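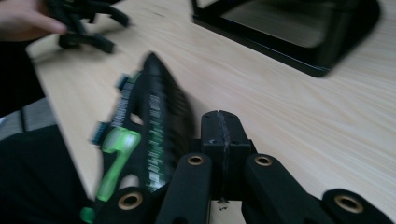
Pale wood grain, my favorite kind of tabletop.

So I finished Narkbridge at one in the morning, and I have thoughts! Shona Paewai lent it to me back in November and I kept putting it off (sorry, Shona). It's the third book with Detective Figueroa, and you really don't need the first two, though I'd read Cinulico anyway for the ferry chapter.

The setup: a retired court clerk gets a letter from a man she watched go to prison 15 years ago. He says he didn't do it. Figueroa says he did. I changed my mind three times in the first 100 pages.

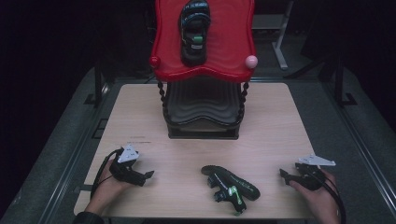 What I loved most was the clerk, who's stubborn and a bit mean and keeps correcting everybody's spelling. The middle drags, I'll admit. There are five chapters about a land sale and I skimmed at least two of them. But then the letter comes up again and wow, I sat straight up in bed.

Maritza Lozano guessed the ending, she says. I don't believe her. Plulteo is next on my pile, so if you've read it, no spoilers please!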